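Pearce promises Drarnalthorpe party a revival, but is short on detail

Declan Pearce has been leader of the Greenwood Alliance for two weeks and has already used the word "renewal" in every public statement he has made. When I put this to him on Wednesday afternoon, in the back office the party rents above a shoe repairer's in Drarnalthorpe, he laughed and said he would try to find another one.

"Revival, maybe," he said. "But people know what I mean."

I am not sure they do. The Alliance took 2 seats at the last council election, down from nine, and one of those two councillors has since stopped turning up to group meetings. Pearce was elected leader by 264 votes to 221 at a conference in Narascombe, and he was the only candidate with the backing of the outgoing leadership. His opponent, Wayne Pelletier, says the contest was over before the ballot papers went out.

Pearce denies that. "Wayne had the same access to members as I did. He had the same list, the same rules, the same speaking time. He lost by 43 votes. It's close, I grant you, but it's a result."

The list itself is a sore point. Several members told me they received Pearce's leaflet a week before Pelletier's. Pearce put this down to the post. When I pointed out that both leaflets were supposed to have been sent in the same envelope, he said he had "heard different versions" and that the party had more important things to talk about.

What are they? The first, he said, is the branches. The Alliance claims to have branches in every ward of the district. Pearce admitted that in some of them the branch is one person with a box of posters.

"We let them go to sleep. You can't win a ward where you've not knocked on a door for four years. I want every branch meeting once a month, with minutes, with somebody in the chair. If they can't do that by next March, we'll merge them."

Merging branches was Pelletier's policy during the campaign. Pearce called it "a counsel of despair" at the time. I read him the quotation. He said the context had been different.

The second is money. The party's accounts show that it spent more on last year's conference than on leaflets, and a good part of the conference bill went on the hall. Pearce would not say what he planned to spend this year. He did say that he wanted 100 members paying a monthly standing order by the summer, and that this would be "a floor, not a ceiling". He would not tell me how many pay one now. I asked three times. The third time he said the figure was being checked.

On policy he was more at ease, and talked well for several minutes about buses. The Alliance wants the evening service between Drarnalthorpe and Narascombe brought back, with the council making up the operator's losses. It is a popular idea and has been in the party's last three manifestos. How would it be paid for?

"From reserves in the first year. After that you'd expect passenger numbers to recover."

And if they didn't?

"Then you'd look at it again."

The council's reserves have already been promised, in the same manifesto, to road repairs and to keeping the Celis swimming baths open. Pearce said a manifesto was a statement of priorities and that no one read it as a budget. I suggested that some voters might. He said he would be happy to meet them.

He is forty-six, was a surveyor before he went into politics full time, and has a surveyor's way of pausing before each answer as though checking it for damp. He is courteous, and he did not look at his phone once. Members who voted for him say he is a decent man who returns calls. Members who voted against him say much the same, and add that it is not enough.

Pelletier was blunter when I rang him in the evening. "Declan's been deputy for six years. Everything he says needs fixing, he was in the room when it got broken. I like him. I'd have a pint with him. But what's he going to do on Monday morning that he couldn't have done any Monday since he got the job?"

Will Pelletier stay in the party? "For now." Has he been offered a post? "There's been a conversation." Pearce, asked the same thing, said there was "a role for Wayne if he wants it", but could not say what the role was or when it would be settled.

I asked Pearce what would count as failure. Most new leaders avoid the question and he began by avoiding it too, talking about the long term and the need for patience. Then he stopped.

"If we've still got two councillors after the next election, I'd go. I wouldn't need to be asked."

Would he go if there were three?

He thought about that for longer than he had thought about the buses. "Three would be progress," he said.

The new executive meets for the first time next week. The agenda, which Pearce let me see but not keep, has eleven items on it. The branches are item nine, and the money comes after that, under any other business.
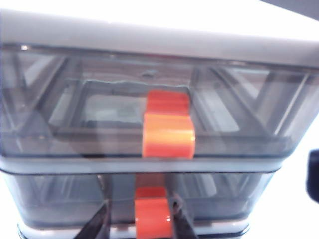 What the Alliance has said it will do

Hold a monthly meeting in every branch, with merger for those that fail to do so by March.

Sign up 100 members to pay by standing order before the summer.

Press the council to restore the evening bus between Drarnalthorpe and Narascombe.

Publish the full conference accounts. No date has been given for this.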